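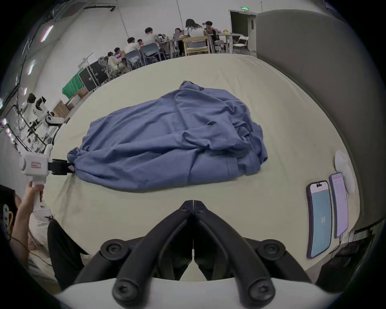 Can I get public appeals from the Vustinville desk without signing up for every other news alert?

Appeals have their own channel in Zisora, so you can switch them on and leave everything else off. It's one of our favorite parts of the app, and setting it up is quick!

Section 4: Setting up appeal alerts

An appeal is any notice in which police, fire crews or another public agency ask for help: a missing person, a request for witnesses, a search for a vehicle. The Vustinville desk checks each one with the agency that issued it before it goes out.

Before you start, make sure you're signed in and have confirmed your email address. Guest readers can read appeals but can't receive alerts.

1. Open Zisora and tap the bell in the top corner.

2. Tap Channels, then Appeals. The switch is gray when the channel is off and green when it's on.

3. Choose your area. You can pick up to 2, so if you live in Vustinville and work in Segura, add both – lots of readers do exactly that.

4. Pick how you want to hear from us: Push, Text or Email. You can combine them any way you like.

5. If you picked Text, type in your cell number. A code arrives by text message and stays good for 60 seconds. If it runs out, tap Send Again and use the newest code.

6. Tap Save. A test alert with the word TEST in the title will land on your phone.

Note: Text alerts are cut to 215 characters, link included. Open the link for the full notice, including any photo the agency has released.

Note: Quiet Hours hold back ordinary news until morning, but urgent appeals come through anyway. To silence those too, go to Appeals, then Urgent, and turn off Override.

4.1 Following a single appeal

Want to know how a story ends? Open the appeal and tap Follow. You'll get each update from the agency, plus the closing notice when the appeal is withdrawn or resolved. Following lasts 30 days, and you can renew it with one tap from the Following list.

4.2 Passing on what you know

1. Open the appeal and scroll to Contact the Agency.

2. Tap the phone number or the web form. Both go straight to the agency, and our newsroom doesn't see what you send.

3. Have the reference number handy. It's printed under the headline, and holding your finger on it copies it.

CAUTION: Zisora is not an emergency service. If someone is in danger right now, call 911 first.

CAUTION: Please don't post names, addresses or guesses in the comments under an appeal. Comments close automatically on any case involving a child.

If your test alert never shows up, check that your phone allows notifications from Zisora, then repeat steps 4 to 6. Readers with the older Imix app need to update before the Appeals channel appears.

Get the Vustinville morning newsletter in your inbox every Monday. Enter your email address. By subscribing you agree to our privacy notice. No thanks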